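VARKPORT WEATHER DIARIES, transcription files
README, second release

June 21, 2002
by Hui-mei Tsai

Read this before you load anything. First release had a bad date column and I still get mail about it.

WHAT IT IS

Typed-up entries from the weather diaries kept at Varkport harbor office. One line per entry. Wind, sky, rain, temperature if they bothered, plus whatever the keeper felt like writing down. Some 3000 entries in this release. Covers 11 diaries out of 12. The missing one is water damaged and stuck shut, don't ask for it yet.

Kuo-hua Lo typed most of it. I did the Ekier volumes and the checking.

FILES

diary.txt - the main file, tab separated
keepers.txt - who wrote which volume, as far as we know
words.txt - local words for wind and cloud, with our guess at meaning
fixes.txt - changes from the April release
README - you're in it

COLUMNS IN diary.txt

vol - volume name (see below)
page - page as numbered in the diary. Blank if the page has no number
date - year first, then month, then day
wind_dir - as written. "NE by the church" stays "NE by the church"
wind_word - calm, light, fresh, hard, or a local word
rain - y, n, or ?
temp - degrees F, blank most of the time
note - everything else
sure - 1 if we could read it fine, 2 if one of us had doubts, 3 if we are guessing

Blank means not written. It does not mean zero. Please dont average the blanks in as zeros, somebody did that with the rain and got a drought.

VOLUMES

Ekier volumes. Neat hand, brown ink, very regular. Temps almost every morning. Best part of the set by a long way. If you only want clean numbers use these and skip the rest.

Tsang volumes. Long notes, small writing, runs into the margins. Hardly any temps but great on fog. He also writes down fish prices, and those are in the note column, not split out. Maybe next time.

Loose-leaf volume. Several hands. No idea who. Pages were out of order in the box and we left them in box order, then sorted diary.txt by date. So page numbers jump around. Not a bug.

HOW WE TYPED IT

Original spelling kept. Abbreviations kept. Crossed-out words go in square brackets. Anything we couldn't read is a pound sign, one per word as best we could tell. Weather symbols (the keepers drew little circles for cloud cover) turned into words, table for that is at the bottom of words.txt.

Typed from the diaries themselves, not the microfilm. The film is too dark in the gutters and you lose the first letters of every line on the right-hand pages.

Each volume got one pass of typing and one pass of checking by the other person. Loose-leaf got two checks as the handwriting is awful. About 400 entries still marked 3 after all that, mostly Tsang.

KNOWN PROBLEMS

- Two entries for the same day in places. Morning and evening, I think. Not labeled in the original so not labeled here.
- Thermometer moved from the north wall to the shed at some point in the Ekier years. He mentions it after the fact and gives no date. Expect a step in the summer temps.
- "Fresh" means different things to different keepers. Tsang's fresh is Ekier's hard. Do not compare across keepers without looking at words.txt.
- Rain column before the gauge is just somebody looking out the window.
- A few tabs inside notes got through. Fixed the ones I found.

CHANGES SINCE APRIL

Date column rebuilt. Day and month were swapped in the loose-leaf lines. Added the sure column. Dropped the "mood" column, it was a joke and people were citing it. Jarkitwood entries taken out, that diary is from upriver and should never of been in the set. Those will get there own release. 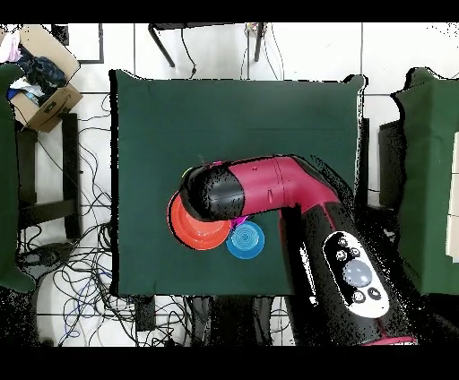 Table with the dark green cloth.

USING IT

Free for study, teaching, family history, whatever. Not for resale. Say where you got it and which release, so when numbers don't match we know why. If you correct a reading send volume, page and date along with your version. A bare "line 212 is wrong" is no use to me, line numbers change every time I sort.

STILL TO DO

Fish prices into their own file
Tide remarks, same
The stuck volume
Second look at the 3s, Kuo-hua has first pick

Contact: Hui-mei Tsai, Varkport Weather Diaries
Copyright 2002 Varkport Weather Diaries | Back to top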